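Monday, June 17, 2024

Open day notes, Hukinport workshop. Writing these up while my feet still hurt.

Doors at 10, and by then there was already a line down to the loading bay. The Pumo cell got most of the attention, as expected. We ran the hinge task all morning: arm picks up a hinge, finds the plate position on the side panel, drives the screws. It did up to 9 hinges in a row without a hand on it, which is the best I've seen from it in front of people (it gets shy, I swear). The two-finger grip is so much better with the new pads!

Trouble after lunch. The afternoon light comes in low on that side and the black panels went to mush for the vision. Pulled the blinds, dropped the exposure, fine again after 5 minutes. Must write the blind position on the floor plan before Prorkberg.

What I loved was the second half of the talk, where we put human work next to the robot's. The Masri people brought their fitting clips, all filmed from head height in real homes, and we stopped on single moments and asked the room what the hands were up to. Huge fun. Kids were the quickest at it. One forearm crossing under the other, wrist bent hard, everything happening inside a dark cabinet with the door standing open at the side: you look at that and then look at our arm, with its nice clear bench and its fixture, and you see how far there is to go.

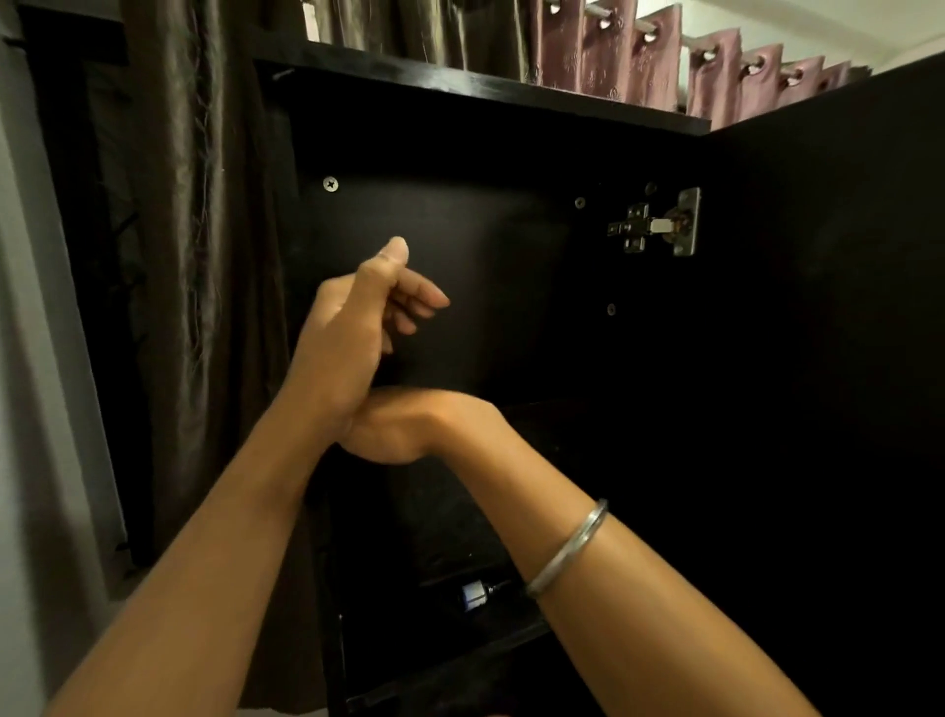

Masri thought we were too hard on ourselves, and that a second arm with a plain support pad would get us most of the way on cabinet work, no clever fingers needed. I'd like to try it. We have 2 spare mounts on the frame and the controller can take it.

To do:
Recheck torque on the screwdriver, it was drifting by closing time.
Black panels, matte and shiny, for the light test.
Ask Masri for the longer clips.
More hinges. We gave a lot away.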